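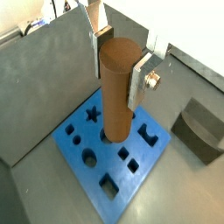
Ticket 2022, Gralthorpe Toy Library
Subject: Reminder emails going to the wrong families
Opened 02/06/2024 by Asnakech Alemneh
Status: Waiting on reply

Hello again, and thank you for being so patient with me on the phone. I promised I would write it all down properly, so here goes.

Since we moved our member list over to Notel, the "due back" emails have been going out to people who don't have anything on loan. Mrs. Gebretsadik got one for a train set she has never borrowed (she was very nice about it, and asked if she could have it next!). The Ellton branch had two families call in as well. The loans look perfectly fine on my screen — right toy, right name, right date — and only the email is wrong.

I have tried logging out and back in, and I turned reminders off and on again from the settings page. I also sent a test to my own address, and that one came through with somebody else's loan in it.

Reply from support
Hi Asnakech, thanks for such a clear write-up. Could you open Members, sort by card number, and tell me whether any two families share one? I suspect the import dropped the leading zeros, so card 022 and card 22 would both have come in as 22.

Reply from Asnakech
Oh, you are good. Yes, there are pairs of them all the way down the list, and Mrs. Gebretsadik is in one. My own card is 020 and I'm sharing with a family on 20. I have paused all reminders for now and put a note by the desk phone so the Saturday helpers know what to say.

Reply from support
Perfect, please leave them paused. Send me the old spreadsheet if you still have it and I'll run the import again with card numbers set as text. Loans won't be touched.

Reply from Asnakech
Attached! It's the one with the green tab. The second tab is our tea money, so please ignore that.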